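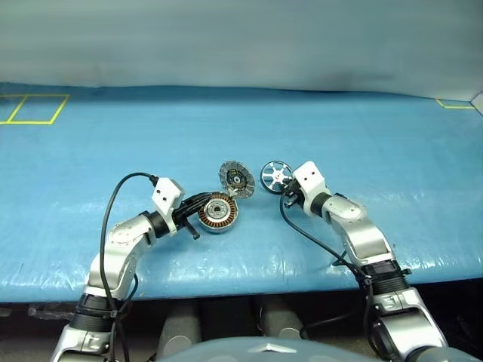 Week 3: Learning the cello as a total beginner

My project partner Karine Turcotte and I signed up for the Sunday beginner class at Ursu to see how far two grown-up newbies could get. Safta Husar teaches it, and she's so patient (I needed that!). I logged 1,726 minutes of practice, Karine logged 1,692 — close! Bow hold was my big headache. We both got through all 12 tunes in the Plirell book, though my shifts still squeak. Next up is playing a duet for the class in July.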